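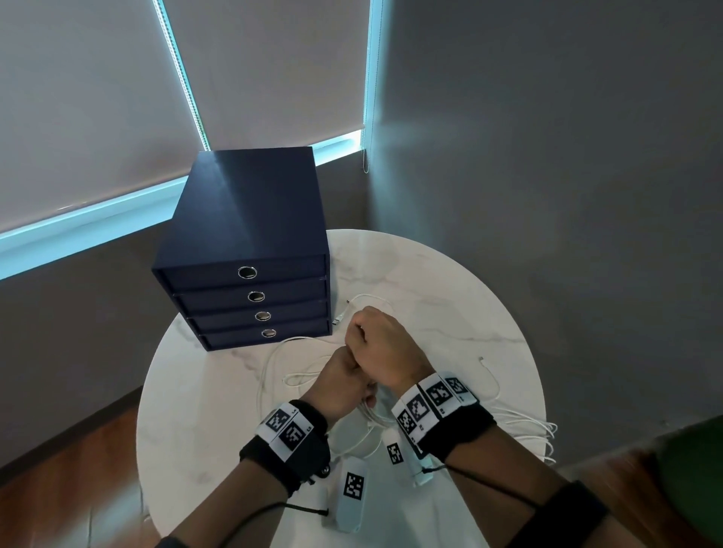
Right, thread time. I've been promising one on learning two-handed manipulation from people's own hands, and we've finally got a result I'm happy to talk about. The short version of the method: you wear a band on each wrist, the bands carry printed square markers, a head-mounted camera watches them, and from that we get where both wrists are in space. Cable is the task I care about most and the one I moan about most. Look how close together the fists get when you're working a thin white cable, one hand pressed right up against the other. A lot of the trouble in this thread lives in that little gap.

2/ Why cable? It's horrible, that's why. A mug stays mug-shaped. A cable has a new shape every time you breathe on it, and you can't really handle a long one with one hand. If a policy can learn to gather up a cable I'll believe it can learn to fold my tea towels.

3/ The dataset is called Komport (Dirk Dewulf named it, ask him, I've given up). It's 2611 demonstrations from 20 people, all done at ordinary tables with ordinary clutter. No robot in the loop at all while you're recording. You put the bands on, you do the thing, you take them off and have your tea.

4/ First go at training was rubbish. The arms would reach in beautifully, get to the bit where the hands meet, and then sort of dither. One gripper would stop short, the other would wander off with the cable. We spent most of May blaming the network.

5/ It wasn't the network! Frauke Wegener plotted the distance between the two wrists over time and there were jumps all over the place, always when the hands were close. We'd been solving each wrist separately in the camera's view and then subtracting one from the other. Two small errors, and when your hands are nearly touching the difference between them is mostly error.

6/ So the fix (we call it Clatero, and no, it doesn't stand for anything) is to solve for both wrists together. Each hand's pose is estimated relative to the other one, and the head camera only gets a say in where the pair is as a whole. When a marker goes out of view on one band, the others on that band carry on and the other hand helps hold it in place.

7/ The second bit is that the policy predicts in the same way. It doesn't say "left arm go here, right arm go there". It says where the pair should go, and then how the two should move against each other. Feels obvious now. Took us ages.

8/ Results! On the cable gathering task the old version managed 2 successful runs out of 37. Clatero on the same demonstrations, same robot, same 37 starting layouts, got 20. I made Declan Mac Giolla run the old one again because I didn't believe it was that bad. It was that bad.

9/ Where it still goes wrong: mostly when the loops lie on top of each other and it picks up the wrong one. Then it pulls, everything tightens, and you've got a knot and a very confident robot. Plugs are a pain as well - they catch on things, and we have nothing in the model that knows about a plug.

10/ Also, light. Daylight sneaking round a blind can wash out a marker from some angles, and we lose it for a moment. Solving the hands together covers short gaps fine. Long ones, no. Matt paper helps a lot more than I'd expected, shiny labels are a menace.

11/ Someone always asks about fingers, so: we don't track them with the bands. The markers give us the wrist and that's it. Whether the hand is open or closed comes from a separate little classifier on the camera images, and it's good enough for pinching a cable. I wouldn't want to button a shirt with it.

12/ Things I'd do differently. I'd make the bands comfier from day one. I'd have people practise a couple of times before we keep anything, as the early demos are full of faffing. And I'd plot the wrist distance on the first morning, thank you Frauke, yes, I know.

13/ Next up is trying it with Geert Leemans and the Staltuvine lot, who have a different pair of arms with much shorter reach. The pair-based version ought to move across more easily, but I've said "ought to" about a lot of things this year.

14/ Write-up is nearly done, code after that once I've cleaned out the rude comments. If you've worked on cable or rope or anything floppy and have a decent way of telling which loop is on top, please shout, my replies are open.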